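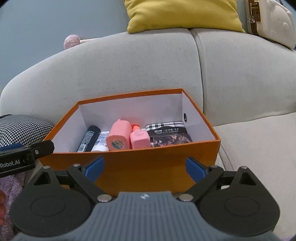
*Shoebox on the sofa, toiletries in it, both grippers up.*

# trikden-shoebox

Hello! If you've landed here from the Tranemik build thread, welcome, and if you haven't, the short version is that I build hand-held grippers at a shared workshop called Stestau and then take them home to record tidying-up jobs with them. This repo holds the shoebox recordings and the notes that go with them.

## What's in it

There are 858 clips, each one a pick or a place, all recorded at 30 frames a second (I tried going slower and the fast wrist turns went to mush). The job is always the same sort of thing: toiletries and a shoebox, two grippers, one in each hand. Folders are numbered by session, so `s01` up to `s13`. Please don't trust `s04`, I'd left a pivot screw loose and the left jaw wanders all over the shop. 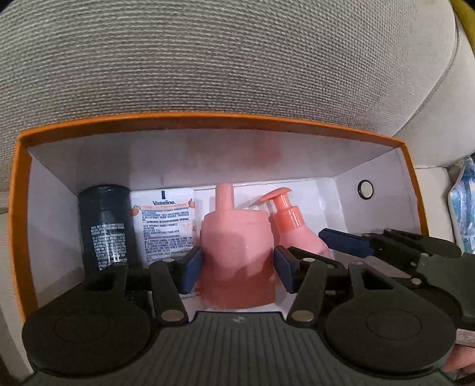

**Bleddyn Morgan**
Maintainer, Trikden grippers

Print this page | E-mail this page

## Things I learnt about bottles

Pump bottles are a pain! The body is easy enough, you get a blue pad on either side and squeeze, but the spout sticks out and catches on whatever is lying next to it. Flat packets like the Vaseline one are a different headache, and I mostly go in at the edge for those. If you're training on this, the `item` column says `pump`, `can`, `flat` or `other`, and I typed every one of them by hand, so expect the odd spelling mistake.

## Building your own

Print files are in `/parts`. Rosalie Eberhard redrew the linkage arms with the triangular cut-outs and they're much nicer than my first go, so use hers (`arm_v21.stl`) and ignore anything older. Don't overtighten the pivots. You want the jaws to close with two fingers and spring back without a rattle.

## Still to do

- re-record `s04`
- sort out the clock drift between left and right (worst in the long clips)
- a softer pad, the blue ones are a bit slippy on shiny plastic

Use it for whatever you like, just say where it came from. Bugs go in the issues tab, and I usually get to them in the evening after the washing up.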